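Restport Clothing Library
Minutes of the monthly floor meeting, June

Held in the back room, 4.15 pm. Present: nine, then eight, then nine again once the car had been moved. Apologies: two received, one of them by text at 4.50 from someone who was standing in the loading bay.

1. Minutes of the last meeting

Accepted, with one correction. Item 6 recorded that the meeting "agreed to stop using wire hangers". The meeting had agreed to stop buying wire hangers. The minute-taker regrets the panic this caused among the coats.

2. Hanger count

The hanger count has been done, for the first time since the move from the old premises. We own 1,545 hangers. We own 2,571 garments that are supposed to be on one. The meeting sat with this for a moment.

It was pointed out that a good many garments are out on loan at any given time and so don't need a hanger here. It was also pointed out that they go out on our hangers and come back in a shopping bag. There was discussion of whether borrowers are keeping them deliberately. General feeling was no, they are simply in the wardrobe at home with someone's good jacket on them, and nobody is going to take off a good jacket to return a hanger.

Suggestions received:
A deposit on hangers. Not supported. We have only just stopped arguing about the deposit on belts.
A sign at the desk. Supported, on the understanding that there are eleven signs at the desk already and one of them will have to go. The one about the umbrella was nominated. The umbrella has been gone since March.
Sending clothes out folded, in tissue. Supported for knitwear and anything that was born creased.

Action: new sign. Wording to be polite. The first draft was read aloud and was not polite.

3. Order from Sandhu

Sandhu have quoted for 800 hangers in the plain style with the notched shoulders. The quote comes to $900 delivered, with the freight already in it. Those who remember the last delivery asked whether "delivered" means to the door or to the far side of the car park. To be clarified in writing.

The notches were debated at greater length than the money. In favour: strappy tops stay on. Against: the notches catch on lace and the good blouses, and somebody has to unpick them. It was suggested that we ask for a mixture. It was recalled that we have a mixture now and that this is why we were having the conversation.

Agreed: go ahead with the order, notched, and keep the old smooth ones for lace and blouses. Smooth ones to live on the left end of the formal rail. They will not stay there, but it's good to have a policy.

4. Asto rails

Two of the Asto rails lean. They have leaned since they were put together and the instructions are believed to have gone out with the box. The one nearest the window has been steadied with a folded catalogue, which works well except that people keep wanting to look something up in it.

Proposal to take the winter coats off the leaning rails and put them on the wall rail. Carried. Proposal to do this straight after the meeting. Lost, narrowly, on account of the time.

5. Nevow

The loans system, Nevow, has had its update and now wants a reason whenever a garment is marked as unavailable. The reasons on offer are Damaged, Lost, Retired and Other. In the past month almost everything has been Other. Members are asked to write something in the box next to Other. "Dunno" was ruled not to be something. "Smells of curry, airing" was held up as a model entry.

The green velvet has been marked Lost twice and is on the mannequin.

6. Hanging and re-hanging

This was the long item.

At present everyone hangs things up in their own way. Hooks face in, hooks face out, and on the dress rail they alternate in a manner that one person insists was intentional. If there were ever a fire we could not lift an armful off in one go. More to the point, we can't do it at stocktake either.

Draft method put to the meeting:
All hooks face the wall.
Button the top button. Zip the zip.
Trousers folded over the bar, along the crease if they still have one.
Garment faces left. Left as you stand at the rail, and not left as the garment would see it, which took ten minutes.
Spare hangers go back to the hanger tub. They don't go over the doorknob, on the end of the mirror or around your neck.

It was agreed that sorting hangers while standing at the rail is hopeless, and that the job wants a flat surface at a decent height with the rack right beside it. Hangers are laid flat with the hooks all one way, and then you pick them up as you need them.

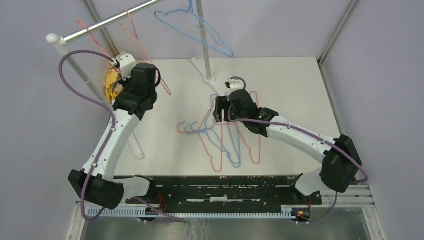

One member asked whether hangers put down flat on a table don't simply lock together, as they do in the tub, and whether we would not be moving the tangle from knee height to waist height. The same member felt that waist height was at least kinder on the back and would therefore vote for it, while wishing the tangle noted.

The tangle is noted.

Further points: a pale tabletop is a nuisance for finding white buttons and a blessing for finding pins. Nobody is to put a mug on it. The question of whether a mug with a lid counts as a mug was deferred.

Agreed: draft method adopted until the next meeting, with "left" to be marked by an arrow on the wall.

Action: arrow. To be put up by someone who attended this item.

7. The tub

The hanger tub has split down one side. Tape was proposed. It was observed that the tub is, by now, largely tape. A replacement to be got, with handles, wide enough that a coat hanger will lie down in it properly.

8. Any other business

The kids' hangers are turning up on the adult rail again and the shoulders of three cardigans have suffered for it. Please look at what you are picking up.

The clip hangers for skirts are not for closing chip packets. Six were recovered from the kitchen and have been wiped.

A request was made for a stool. A stool was found behind the coats.

Meeting closed at 5.40 pm, or 5.55 counting the part about mugs, which carried on in the hallway. Next meeting same time, same room. Bring any Restport hangers you have at home. You know who you are, and so does Nevow.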